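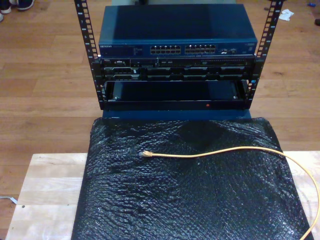

图1 插接工位：小型开放式机架(上为交换机，下为服务器)，气泡膜垫面上为黄色网线

Drulero桌面机械臂网线插接装置
中期进展报告

报送单位：Irkell社区技术资助计划
承担单位：Makori共享工坊
项目负责人：Josphat Shirima
报告期：立项至4月

一、项目概况

Drulero项目由Makori共享工坊承担，目标是在工坊现有条件下自行搭建一台桌面机械臂装置，完成网络设备的日常插接操作，包括拾取散放的网线、辨认插头朝向、将插头送入指定端口并确认卡扣到位，以及按指令拔出。装置的全部结构图、控制程序和装配说明将在结题时公开，供其他工坊参照搭建。

本报告期对应任务书中的第二阶段，即工位定型与单次插接。第一阶段的机械臂本体装配已在上一份报告中说明，此处不再重复。

二、本期完成的工作

(一)工位

工位原设在工作台上，因台面在机械臂快速回位时有晃动，本期改为落地布置。现工位直接放在木地板上，以一块浅色木板为底，木板上放置包覆黑色气泡膜的垫座，机架立于垫座后方，机架下方为蓝色底板。木板与机械臂底座之间的相对位置由定位销固定，拆开后重新装回，不需要再做整套标定。

机架采用带方孔的黑色立柱，立柱正面有白色单元编号，程序中的高度参数直接按该编号填写，便于其他使用者核对。机架内设备为NETGEAR交换机和Dell服务器。前期试验均以交换机正面的网口为目标，服务器目前只作为实际机柜环境中的遮挡物参与路径规划，不对其进行插拔。

气泡膜垫面的作用有两项。其一，插头掉落时不易弹远，便于装置自行重新拾取。其二，垫面有一定弹性，夹爪下探略深时不会顶死。垫面也带来一个问题，即气泡表面反光点多，对视觉识别有干扰，详见第三部分。

(二)机械臂与夹爪

机械臂的有效伸展为650毫米，可以覆盖垫面全部区域和机架正面。本期更换了夹爪指尖，新指尖内侧开有浅槽，与插头护套的宽度相配。旧指尖夹持透明插头部分，容易压到卡扣；新指尖改为夹持护套，卡扣可以自由弹起，插入后到位的手感和声音都比较明确。

腕部加装了力传感模块，由Wisell提供样件，工坊负责安装和接线。模块的读数已接入控制程序，插入过程中一旦侧向力超过设定值，机械臂即停止前进，后退少许并调整角度后再试。

(三)控制程序

程序分为寻线、拾取、对位、插入和确认五个步骤，各步骤可以单独运行。寻线步骤先在垫面上找出颜色与背景差异最大的线状区域，再沿线身向端部查找插头。目前统一使用黄色网线，与黑色垫面对比明显。

对位步骤在本期重写。旧版程序以交换机面板左侧边缘为基准推算端口位置，距离越远误差越大，靠右一组端口常有偏差。新版程序对左右两组端口分别取基准，误差已不随端口位置明显变化。

(四)试验

本期共进行插接试验491次，每次均从散放状态开始，由装置独立完成全部步骤。试验记录保存在工坊服务器上，包含力传感读数和各步骤耗时，资助方可以随时调阅。从记录看，失败多集中在拾取和对位两个环节，插头一旦对正，插入步骤本身较为可靠。拔出试验尚未正式开始，只做过少量手动触发的动作检查。

三、存在的问题

1. 垫面反光。工坊的顶灯照到气泡膜上会形成大量细小亮点，膜面的褶皱处尤为明显。透明插头本身没有颜色，落在褶皱上时程序有时只能认出护套，不能确定插头的正反。目前的处理办法是让夹爪先拨动插头，换一个角度再看，由此增加的时间较长。项目组正在比较无光泽的软垫，但尚未找到弹性相近的材料。

2. 线身拖拽。网线的另一端伸出垫座之外，机械臂提起插头时线身重量会使插头下垂，送到端口前需要再次校正姿态。线身弯曲较多时，偶有整段网线从垫面滑下的情况。拟在垫座右侧加装一个可活动的导线夹，允许线身滑动，同时承担部分重量。

3. 交换机固定。交换机机身比机架开口宽，现直接搁放在下方设备之上，没有用挂耳固定。插入力较大时机身会略向后退，每次后退量不大，连续试验后会累积，需要人工推回并重新取基准。此项对试验数据有影响，是本阶段最需要解决的问题。项目组已画好托架图样，托架从下方夹住机身两侧，不遮挡正面端口。

4. 场地使用。工位落地后占用了工坊的通行区域，其他会员经过时地板振动会在力传感读数中留下痕迹。经与工坊管理方商定，正式试验统一安排在星期五晚上进行，其余时间只做程序调试。地面线缆和零散物品的清理要求已写入试验前检查单。

四、经费执行

本期支出主要为指尖加工、力传感模块的安装附件、线缆及包装垫材。力传感模块为样件，未发生采购费用。指尖加工一项支出655元，略高于预算，原因是第一版尺寸偏紧，重新加工了一次，超出部分在材料费科目内调剂，未动用备用金。

下一阶段拟申请拨付最多2595元，用于托架加工、导线夹和替换垫材。服务器与交换机均为工坊原有设备，不列入本项目支出，结题后仍归工坊使用。

五、下一阶段计划

下一阶段首先完成交换机托架的加工和安装，安装后以相同条件重复一组插接试验，与本期数据对照。在固定问题解决之前，不再扩大试验规模。

托架到位后开始拔出试验。拔出时需要先压下卡扣再后退，对指尖形状的要求与插入不同，可能需要在同一副指尖上增加一处凸起。如试制不成功，将改用可更换指尖，任务书所列的连续插拔演示会相应推迟，届时另行书面说明。

导线夹与垫材的更换放在拔出试验之后，以免同时改动多个条件，难以判断各项改动的效果。不同颜色网线的识别属于任务书中的选做内容，视进度安排。

装配说明的初稿已开始编写，机械部分基本完成，接线部分尚缺力传感模块的接口图，待Wisell确认可公开的范围后补入。

六、需资助方协调的事项

1. 请确认前述下一阶段经费的拨付时间。托架加工需要预付，若款项较晚到位，工坊可先行垫付，但需要资助方书面同意。

2. 任务书要求中期演示在资助方场地进行。工位改为落地布置后搬运较为不便，装回后虽不需整套标定，交换机位置仍须重新取基准。建议将中期演示改在Makori共享工坊举行，时间由资助方指定。

3. 试验记录的公开格式，请资助方提供现行模板。

报告人：Josphat Shirima
Makori共享工坊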